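6. Placing the Jurken room heater

Please read the whole section before you start. The heater weighs a lot when it is full of oil, so two persons should lift it.

6.1 Choosing the place

1. Put the heater on a hard and level floor. Tiles, stone and sealed concrete are all good. Do not put it on a thick carpet.
2. Keep 200 mm free behind the heater and the same on the left and right side.
3. Do not place it directly under a wall socket. The warm air goes up and can damage the plug.
4. Keep sofas, beds and curtains away from the front grille. The fabric must not hang over the heater, also not when a window is open and the wind moves it.

Note: If your floor has wide joints between the tiles, turn the feet so that each one stands in the middle of a tile. A foot which stands on a joint makes the heater rock a little, and then the tilt switch may turn it off.

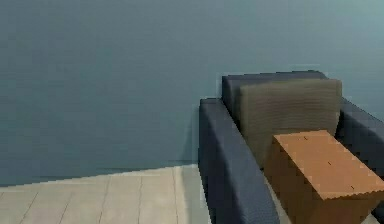

6.2 Fixing the feet

5. Lay the heater on its side on a blanket. Never lay it on the control panel.
6. Push the 2 feet into the slots until you hear a click. Tighten the wing nuts with your fingers only.
7. Put the heater upright and wait about 30 minutes before you switch it on. The oil must go back to the bottom.

CAUTION: Do not use the heater without the feet, even for a short time.

6.3 First switch-on

8. Connect the plug to its own wall socket. The heater takes up to 3000 W, and an extension lead or a multiple socket can become too hot.
9. Turn the left knob to position II and the right knob to the highest number.
10. Let it run for one hour with a window open. There can be a smell of paint during the first hour. After this the smell should be gone.
11. When the room is warm enough, turn the right knob slowly back until you hear a click. The heater will now keep this temperature.

Note: Model 606 has a timer under the right knob. Please set the clock before you use the timer, see section 7.

CAUTION: Never dry clothes on the heater. If the red lamp blinks, pull out the plug and let the heater become cold. If it blinks again afterwards, contact your Jurken dealer.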